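Search the household pages Go

Clip folder

A clip folder (my mother said "clip file", and a few people I know just say "the clippy one") is a flat document cover with a metal clip fixed inside or on the front, made to hold loose sheets of paper without punching holes in them. It sits somewhere between the plain folded card folder and the clipboard, and I'd argue it's handier than either for anything you still want to pull apart later - bills, letters, lesson notes, a manuscript you keep changing your mind about.

The basic idea is simple. You lift or squeeze the clip, slide the edge of the sheets under it, and let go. Spring tension does the rest. Covers come in card or plastic in just about any color, and I'm very fond of the bright ones because I can find them under a heap of other stuff (gray folders vanish in my house, I swear).

Types of clip

Most of the folders I've owned have had the clip running along the left side, parallel to the spine, so the pages turn more or less like a book. Others put it across the top like a clipboard. There's also the swing-lever sort, where a long bar presses down on the whole edge of the stack. Bram Desmet, who kept the Skolora stationery pages before me, preferred top clips and wrote at length about why, and I still disagree with him!

Capacity depends on the spring. My thinnest folder, a Grudia, is happy with 10 sheets and starts sulking after that. A wide lever clip takes a whole lot more, though the corners at the free end begin to fan out and you'll want an elastic band.

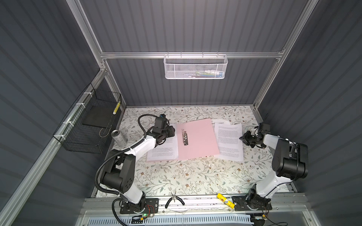 4 min read

Filing loose sheets

A pink folder with its silver-and-black clip running up the left-center is pretty much the classic layout, and having printed pages on both sides of it is how I like to work too. I keep unread sheets on one side and finished ones on the other, then square everything up and clip it in one go. Tap the long edge on the table first, then the short edge. If a page has a bold heading, put it on top so you know what you've got when you open the cover.

Glue stick and pliers are the other two things I like within reach. Glue is for sticking a label on the front or patching a torn corner with a strip of paper. Pliers are for the clip itself, if one of the jaws gets bent and stops gripping evenly. Go gently - the rivets on cheap folders pop right out, and then you own a very flat envelope.

Care and storage

Keep clip folders lying flat or standing on the spine. Stacked high, the clips make the pile lean, so turn every other folder around. Metal clips can rust in a damp room and leave a brown line on the top page, which I learned the hard way with an old Michiels folder full of recipes.

See also: Clipboard, Ring binder, Lever arch file

Last edited October 30, 2023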